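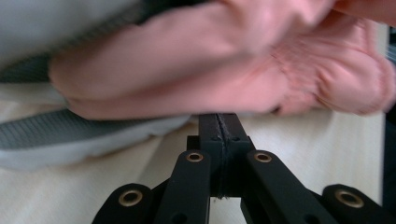

Last updated: 12/5/20

**Clidari extends knit glove line to 21 styles and moves finishing work to Drirolham**

Clidari, a maker of knit hand and head wear, has added six styles to its cold-weather glove line. The line now stands at 21 styles. Orders from retail accounts are open, with a minimum of two cartons per style.

The new styles use a finer yarn in the palm and a separate cuff knit. Cuffs are joined to the body after knitting, so a cuff can be changed in color or width without resetting the body program. Sizing follows the existing Clidari chart.

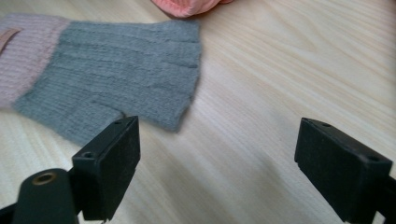
*Knit glove with the body in a ribbed blue-gray.*

Finishing, which covers linking, washing, pressing and pairing, has moved from the Peletti building to the Drirolham plant. Yarn storage stays at Peletti until May. Item numbers do not change. Return labels printed with the Peletti address will be accepted through the end of that month.

In wear trials run by Clidari before release, 1,133 pairs were issued to outdoor staff and collected at the end of the season. Seam wear at the base of the thumb was the most common fault. The thumb seam has been moved toward the back of the hand on all new styles.
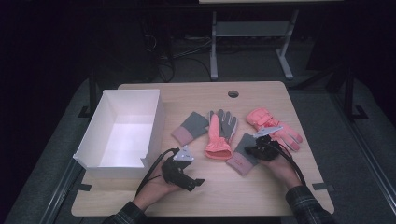
Older styles keep the original seam until present stock is sold. Stores that carry both versions should check the care label, where the new version is marked with a T after the size.

Distribution is handled by Tillman under the current agreement. Price lists and color cards are available from the Tillman trade desk.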